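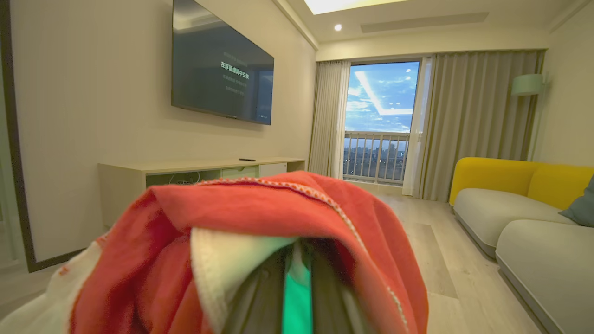
Setting up the Stistik two-arm kit for picking up laundry

Last updated March 30, 2020

This guide covers the laundry routine on the Stistik two-arm kit, from first power-up to a saved task you can start from the handset. It assumes the arms are already bolted to the base and that you have been through the safety sheet that came in the box. If you bought the kit as loose parts, do the assembly guide first and come back.

The routine is a simple one. The robot picks clothes up from a low surface such as a sofa seat and puts them in a basket standing on the floor. It doesn't sort by colour and it doesn't fold. A folding routine is planned for May and will have its own page.

What you need

The Stistik two-arm kit with both grippers fitted
Two Memis wrist cameras and their cables
The head camera, already mounted on the mast
A laundry basket with low sides and an open top
A few soft garments to practise with
A clear stretch of floor next to the sofa or bed

The kit costs £1182 with the grippers and without the wrist cameras. You can run other Stistik routines on the head camera alone, but the laundry routine won't start unless it finds a camera on each wrist.

Choosing a basket

Most small plastic baskets will do. Go for one that is wider than the gripper when it is open, with a rim the camera can tell apart from the floor. We had trouble with a clear storage box and with a very floppy fabric one. A rim in a different shade from the sides is helpful, and so is a basket with a flat bottom that doesn't slide when nudged.

Handles are fine. If yours fold, set them the same way each time you use the routine, either both up or both down. The software saves the outline of the basket and will ask you to confirm it again if the shape has changed.

Step one: fit the wrist cameras

Switch off at the base and pull the plug. Each camera goes on the outer side of its gripper, beside the black actuator block, with the lens looking along the fingers. Do up the screws by hand until the camera stops moving, then give them a quarter turn with the small driver. Any tighter and you can crack the printed housing.

Push the blue connector in until it sits flush. Run the cable back along the arm, leave a loose curve at the wrist, and clip it down at the elbow. Now turn the wrist by hand as far as it goes in both directions. If the cable pulls tight at either end, give it more slack.

Plug in and switch on. A green light comes on beside each camera once it has been recognised. If you get one light and not the other, swap the two cables over. If the dark one stays dark, the camera is at fault. If the fault moves to the other side, you need a new cable, which is part 533 in the Memis spares list.

Step two: place the basket

Drive the robot up to the sofa and stop it where both arms can reach the seat. Lower the arms to the ready position using the handset. The grippers should come down on either side of a gap, and the basket goes in that gap with its long side across the robot.

Leave a little space between the basket and the inner finger of each gripper. The arms open slightly when the routine begins, and a basket that is already touching a finger will get pushed along the floor. Watch the arm on the sofa side as well. It can work close to the front of the seat, but it should not be pressing on the upholstery when it is at rest.

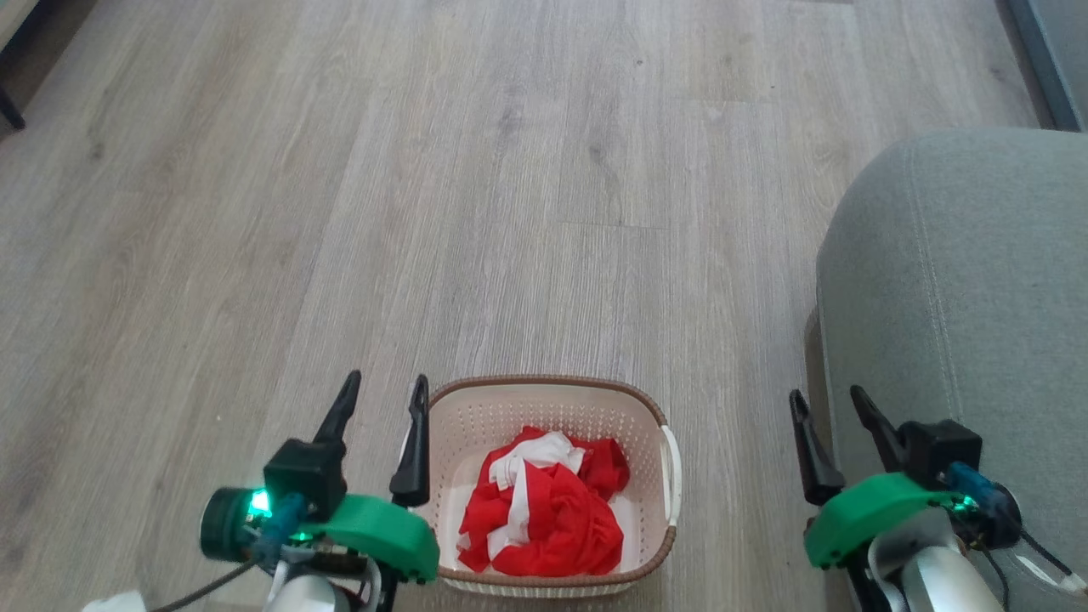

Ready position, with one gripper on each side of the basket and the sofa to the right.

When you are happy with the placing, open the Basket page on the handset and press Find. The head camera takes a picture and draws a line around what it thinks is the rim. If the line is right, press Keep. If it has picked up the edge of a rug or the seam between two floorboards, drag the corners until they sit on the rim and then press Keep.

You can do this with clothes already in the basket. The software looks for the rim and ignores the contents, provided nothing is hanging over the side.

Step three: mark the picking area

Go to the Area page. You will see the head camera view with a box over it. Move the box so that it covers the part of the seat you want cleared. Keep cushions and throws outside it. The robot treats any soft thing inside the box as laundry, and it will try to put a small cushion in the basket if you let it.

On a sofa made up of sections, start with the nearest one. The arms will reach a little way on to the next section, but the grip gets less reliable towards the end of the reach. It is quicker to clear one section, drive along, and press Find again.

Step four: set the grip

The Nông fingers supplied with this version of the kit are long and taper to a narrow tip. They are meant for cloth and will pinch up one fold at a time. The three settings you need are on the Grip page.

Closing force. Leave it at 3 for T-shirts, tea towels and children's clothes. Go up one for jeans and bath towels. For anything knitted, go down one.

Depth. This is how far the tips press into the pile before closing. The standard value suits a sofa seat. On a firm surface like a table, halve it.

Lift height. Set it high enough for the longest garment to clear the basket rim. Long sleeves and trouser legs are the usual cause of trouble. If something catches on the rim as it goes over, raise the lift and try again.

Press Test Grip before you carry on. The arm you have selected will go to the middle of the picking area, close, lift, and hold still until you press Release. Look at how much cloth is between the fingers. A good grip has several folds in it. If only a hem or a collar is held, the garment will tend to slip out on the way across.

Step five: check the wrist view over the basket

From the Test page, send one arm to the drop point. It will stop above the basket with the fingers open. Switch the handset to that arm's camera. You should be able to see the inside of the basket through the gap between the two tips, with some of the rim showing beyond them.

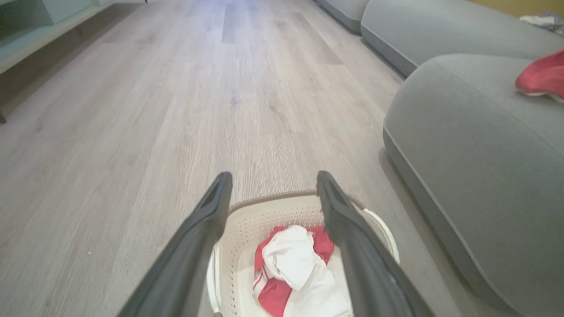 Wrist camera view at the drop point. The far rim shows behind the finger tips.

The basket does not have to be centred perfectly, and it doesn't matter if the near end is out of view. What you want to avoid is a drop point where the view between the fingers is nearly all floor. If that is what you see, use the arrows to move the drop point and press Save. Do the same for the other arm, as the two drop points are stored separately.

Clothes lying on the sofa may show up at the edge of the wrist view. The routine only uses this camera to check the drop, so they won't confuse it.

Step six: run it

Put two or three garments on the seat, spread out so that they don't overlap. Press Start and stand back where you can reach the stop button. The first run is done at half speed and you can't change that. The robot takes the nearest item with whichever arm has the shorter path, moves it over the basket, opens, and looks again.

At the end of a run it takes one more look at the picking area. If it sees nothing, the handset shows Done. If it sees something it has failed to lift after three goes, it shows a picture of the item and leaves it to you.

Once you have had a clean run at half speed, go to full speed and put out a proper pile. Save the task under a name you'll recognise, such as the room it belongs to. Each saved task keeps its own basket outline, picking area and grip settings.

Common problems

The arm closes on nothing. Most often the depth is set too shallow, or the garment is very flat. Ruffle the cloth by hand and test again. If that works, add one to the depth.

Clothes hang over the rim. Move the drop point towards the middle of the basket. If the basket is full, empty it. The routine has no way to measure how full the basket is, and it will go on dropping clothes on top.

The robot stops and asks for the basket. It has been moved, or a handle has changed position. Press Find and confirm the outline.

Pale clothes are missed near a bright window. Draw the curtain part of the way, or turn the robot so that the window is behind it. Strong light on a shiny floor can also upset the basket outline.

Both arms reach for the same item. This was a fault in early software. Update the handset and it should stop.

A finger tip has come loose. Take it off, wipe the peg clean, and push it back on until it clicks. Don't glue it.

Looking after the grippers

Wipe the fingers with a dry cloth after each session and pick out any threads caught at the base. Check the housing screws once a month. We replaced the finger tips on our own demonstration kit after over 400 picks, when the grip surface had started to go smooth, and the housings were still sound.

Spare tips, cables and camera screws can be ordered from the Ninham workshop or collected from the counter there. Please have the serial number from the underside of the base ready, as the peg size on the fingers changed part way through production.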